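The Inventory at Plemton Street

The lease on the Plemton Street apartment ended on a Friday at noon, and the schedule of contents had to be signed before then. Kenta Tsuji had the form on a clipboard. The form was issued by Favau, the letting agent, and it had a column for the item, a column for the condition, and a column for the initials of both parties.
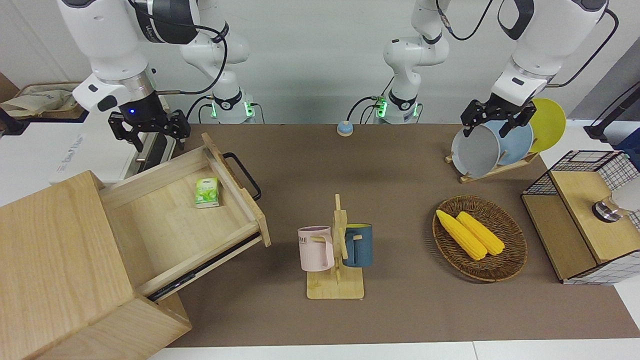
He had started with the kitchen because the kitchen had the most lines. The bedroom was a bed, a lamp and a rug. The bathroom was a mirror and a rail. The kitchen ran to three pages, and the last page had been typed by someone with a different machine, so that the columns no longer met.

The form allowed four grades. Grade A was as supplied. Grade B was fair wear. Grade C was damage, repairable. Grade D was missing or beyond repair, and a grade D was charged to the outgoing tenant at the replacement price in force on the day. The outgoing tenant was named Jokham. He was expected at eleven.

Kenta began with the plates. The procedure for plates was to lift each one from the rack by the rim, turn it to the window, turn it over, and return it. A chip on the upper surface was a C. A chip on the foot was a B, provided the plate stood level. He tested for level by setting the plate on the table and pressing the rim at opposite points. A sound plate made no noise. A plate with a damaged foot ticked.

The gray plate ticked. He wrote B and went on.

The mugs took longer. The form said "mugs, assorted, with stand." It did not say how many mugs, or what they were assorted by. The stand was wood, a post with pegs, and one of the mugs on it was pink and had writing on the side. Kenta turned to the notes at the back of the form, where items with writing were supposed to be recorded in full. The notes said nothing about writing. They said the kettle had been replaced in March and that the new kettle was the property of the building.

He took the pink mug down and examined the glaze. There was a fine network of lines inside, below the level that tea would reach. Crazing of that type was caused by the glaze and the clay cooling at different rates, and it did not count as damage under the Favau guidance unless it could be felt with a fingernail. He ran a fingernail over it. It could not be felt. He hung the mug back on its peg with the handle against the post, then changed his mind and turned it the other way.

The other mug was a dark teal blue. It had no faults of any kind. He wrote A, and put the time next to it, although the form did not ask for the time.

At twenty to eleven he reached the drawer.

The drawer belonged to a small cabinet of pale wood with a black handle. On the form the cabinet was "unit, one drawer." The procedure for drawers was to extend the drawer fully, check the runners, check the joints, and confirm that it was empty. A drawer that was not empty could not be graded. The contents had to be removed by the tenant or, if the tenant refused, entered on a separate sheet and held for 17 days.

The drawer was not empty. At the back of it was a small box, green and white.

Kenta closed the drawer and opened it again. The runners were good. The joints were good. The box had slid forward a little and then stayed where it was. He wrote "see sheet" in the condition column and looked for a sheet. There were none on the clipboard. He had used the last of them at the previous address, where a tenant had left a wardrobe full of coats.

He sat down and read the guidance. It had been revised by a man named Aoki, who had run the inventory section before Kenta and whose sentences were long. Section 9 dealt with contents left in furniture. It stated that an object found in a closed compartment was to be treated as overlooked. An object found in an open compartment was to be treated as in use. The guidance made no provision for a compartment that had been closed when the clerk arrived and was open when the tenant did.

Jokham came up the stairs at five past eleven. He was carrying a set of keys on a loop of string and he had not taken off his coat.

"Is it done?" he said.

"The kitchen is nearly done. There's an item in the drawer."

Jokham came across and looked into the drawer. He did not reach for the box.

"I didn't put that there," he said.

"It isn't on the incoming schedule."

"It was there when I moved in. I thought it belonged to the flat. I mean the apartment."

Kenta turned back through the pages to the incoming schedule, which was stapled underneath. It had been completed by Aoki. Against the unit with one drawer Aoki had written A, with both sets of initials. If the drawer had been graded A, then the drawer had been empty, or Aoki had not opened it. There was no third reading that Kenta could find. In 2 years of working beside him, he had never known Aoki to leave a drawer unopened.

"These are your initials?" he said.

"Yes."

"Did you open the drawer before you initialed?"

"No. He said it was fine. He was very sure about it." Jokham thought for a moment. "He was standing in front of it."

Kenta made a note of that and then crossed the note out. There was no column it could go in.

"What did you keep in it?" he asked. "The drawer."

"Nothing. There was something in it already."

"For the whole tenancy?"

"I have other drawers," Jokham said. He did not seem to think the question was a reasonable one. "I kept the bills in the one by the bed. I used the top of the cabinet for bread."

Kenta checked the top of the cabinet. The grain ran lengthwise and had been cut into in several places, lightly, at the angle a bread knife would make. He graded the top B. Jokham initialed it without argument, and then he initialed the plates and the mugs, and then he came to the line that said "see sheet" and held the pen above it.

"Where's the sheet?"

"I haven't got one."

"Then what am I signing?"

It was a fair question. Kenta telephoned the office. The office had one person in it on a Friday, and that person was working through a dispute over a carpet, and put him on hold. He stood by the dish rack with the receiver against his ear. The hold music was a piece for strings that stopped every minute and began again. Jokham sat on the edge of the windowsill and turned the keys over on their string.

"You could open it," Jokham said. "The box."

"I'm not permitted to open a closed container."

"Am I?"

Kenta lowered the receiver and looked at section 9 again. A tenant could open any container belonging to the tenant. The landlord could open any container belonging to the landlord. If Jokham opened the box, he would be claiming it, and it would then have to leave the building with him by noon. If he did not claim it, it belonged to the apartment, and the apartment had been charging him rent on it.

He explained this. It took some time. Jokham listened with his head on one side.

"How much rent?" he asked.

The apartment was 900 a month, furnished. The furnished portion was divided among the items on the schedule by replacement value. Kenta worked it out in the margin. He assumed a small value for the box and carried the division to the second decimal place, and then stopped, as the box was not on the schedule and had no value to assume.

"I can't calculate it," he said.

"But it's something."

"It would be very small."

The strings stopped and a voice came on the line. Kenta described the position. The voice asked him what was in the box, and he said he did not know. The voice asked whether it rattled. He said he had not lifted it. There was the sound of a page being turned, and the voice said that Aoki had left a list of open matters when he retired, numbered up to 99, and that one of them might be relevant. It read the entry aloud. The entry said: "Plemton Street, kitchen unit. Leave as found."

"Is that all?" Kenta said.

That was all. The entry had no date and had not been marked as closed.

He thanked the voice and hung up. It was twenty to twelve. He took the correction tape from his pocket, covered the words "see sheet," and waited for the tape to settle. Over it he wrote A. He wrote it small, with a firm stroke, the way Aoki used to write it, and put his initials in the box on the left.

"As supplied," he said, and gave the clipboard to Jokham.

Jokham read the line. He looked at the drawer once more, and at Kenta, who was standing to one side of it. Then he initialed on the right, took the keys off the string, and set them down on the table. He kept the string.

When he had gone, Kenta did the lamp, the rug, the mirror and the rail. All of them were B. He came back for his pen and found he had left it on top of the cabinet, lying in one of the knife marks. The incoming tenant was due at two. He put the pen away, pushed the drawer in until the front was flush with the case, and began to copy out a clean schedule, starting with the plates.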